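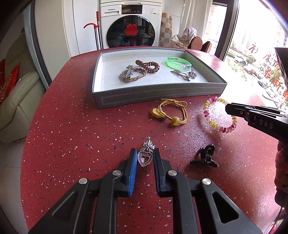
## 3.2 Study sites and room records

We collected room records from two lake resorts, Rellevham and Nundel. Both offer standard rooms and suites, a restaurant on the property, and meeting space for small conferences. Rellevham is open all year. Nundel closes part of its upper wing after the fall and reopens it in January, so the records for that wing cover a shorter period.

The front desks at both sites use Fluvotero, a booking system that stores the room type, the length of stay, and any request made before arrival. We asked each resort for an export of these fields with guest names and payment details removed. Requests made in person after check-in are kept in a separate log and were entered by hand.

A stay was included if it lasted at least two nights and was booked directly with the resort. One-night stays were left out because most of them were tied to weddings or meetings, where the organizer picks the room and the guest has little say in it. Group bookings were dropped for the same reason.

## 3.3 Requests for a change of room

Figure 1 shows small personal items: a heart-shaped pendant with a pink gem, a hair claw clip, and two bracelets.

We coded each request to move by its main cause, using the guest's own words where the desk had written them down. Noise was the most common cause at both sites, and almost 60 percent of all requests named it. View came second, at 27 percent. The remainder concerned bed type, room temperature, or distance from the elevator.

Requests about view came mostly from guests in standard rooms on the parking side. At Nundel these guests had often seen the lake rooms on the resort's web page and expected the same outlook. Rellevham lists the view as part of the room name, and its desk log holds fewer complaints of this type. We return to this difference in Section 4, where the booking pages are compared using the page categories set out by Kaijage.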